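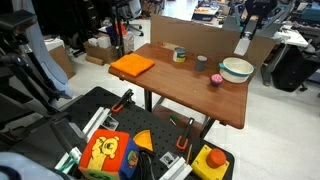
Gripper comparison, final report
Chiamaka Garba, Aravind Annamalai, Embla Lie
Advisor: Sreekumar Salian

2. Method
We compared two finger sets, Graltero and Flomholm, on the same arm. The test objects stayed on the table for both sets – towel, can, cup, pink ball and the white piece with the teal trim. Each object got 15 tries per set. A try counted if the arm held the object for nine seconds. 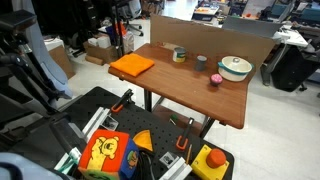

Figure 2. Test table with cardboard backdrop, work platform in front.

3. Results
Graltero did better on the can and the cup. Flomholm was better on the towel – the softer pads pinched a fold more often. The ball was close to even. We logged 1,118 arm moves in all, and 744 of them were with Flomholm, which needed more retries.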